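Anyone running the Doltgate gripper kit on mixed junk?

Asked 18 October 2025

I've got a small tabletop arm and want it to pull odds and ends out of a basket and drop them in boxes. The Doltgate kit looks great but every demo I find uses neat little cubes. Does it cope with soft stuff, balls, wrappers? And is the Ludent software worth adding? My budget is 800 for everything.

3 answers

Answer 1 (14 votes)
Yes, and I love mine! I've had it since July and logged 1,862 picks so far, all from a wire basket I keep stuffed with whatever the kids have outgrown. The thin fingers are the best part, they slide down between things where my old fat jaw just sat on top and pushed. Spiky rubber balls are easy. Cloth is fine if you pinch a fold, hopeless if you go at it flat. Crushed cans are my worst item, 306 tries and I still get plenty of slips. Go slow on the way down and set the force lower than the manual says. I paid 441 for the kit, so you'd have room left over for Ludent, and I'd get it just for the replay screen (so handy when a grab goes wrong and you want to see why). Photo of my setup at the bottom.

Answer 2 (3 votes)
Check your wrist flange first. Mine needed the Oberholzer adapter and it took ages to ship. Good kit once it was on.

Answer 3 (0 votes)
never tried doltgate but my friend has a Nello and likes it

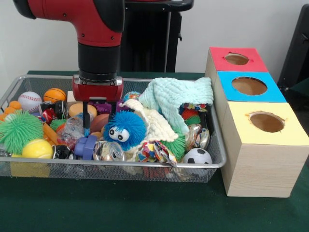
Fingers down in the toy basket, sorting boxes on the right.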